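Sibel Akyol
4 Mar 2023

I want to write down what went wrong with our hand-held grippers, because two people asked me and my answer was too short. So a small thread.

We record folding and sorting of clothes. A person holds the gripper and works with the clothes, and later the arm at Mornton learns from the recordings. The fingers are yellow parts, and the opening between them is the most important number we save.
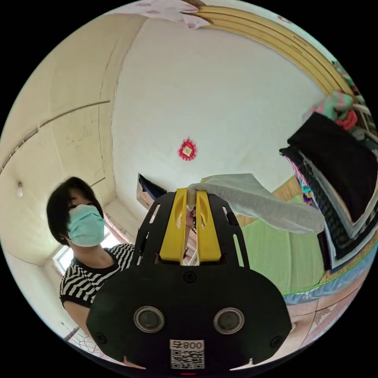
The fault was in this number. When the fingers were fully closed, the file said they were open by 3 mm. Not always. Only after a long session, and never on the desk when I tested it.

For thin cloth, 3 mm is everything. The arm read our files, closed "enough", lifted, and the shirt stayed on the table. My colleagues thought the training was bad. I also thought so, for too long.

I looked first at the software from Vevine. I changed the filter, I changed the clock, I read the log line by line. File number 1899 was the first one where I could see the jump clearly. Before it, the value at closing is zero. After it, never zero again.

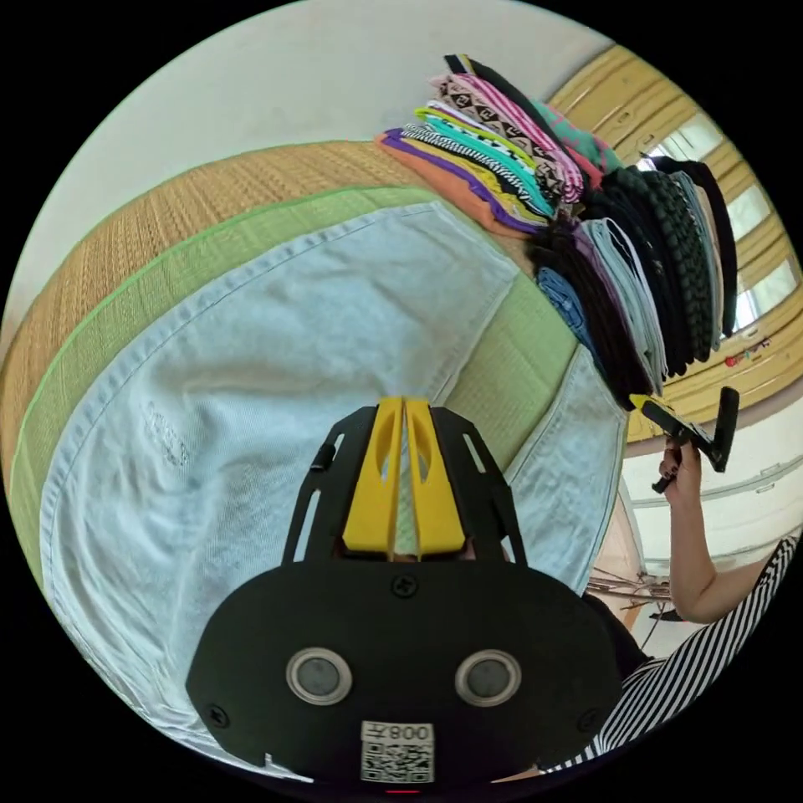
Denim is hard work for the fingers. The seams are thick and people squeeze more than they need. I put the files in order by type of clothing, and the jump came nearly always in a session with heavy pieces.

So I opened one gripper. A small screw inside, on the part which turns with the fingers, had become loose. Under a strong squeeze the part slips a little and does not come back. You can't feel it in the hand. This is the bad side of it.

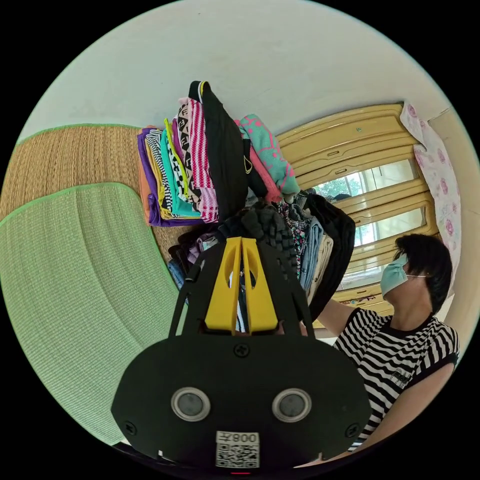 What we do now: close the fingers empty at the start and at the end of each session, and compare. If the two values differ, the session goes to a separate folder and the gripper goes to my desk.

We also put thread glue on that screw and check it after every 500 closings. Zonero sells a version with a pin in place of the screw. I asked for a price in December and still wait for the answer.

The old files we can partly save. Where there is an empty closing in the recording, I can correct the value. Where there is none, I delete the file. My script is called Yazıcı, and I will share it when the comments in it are in English.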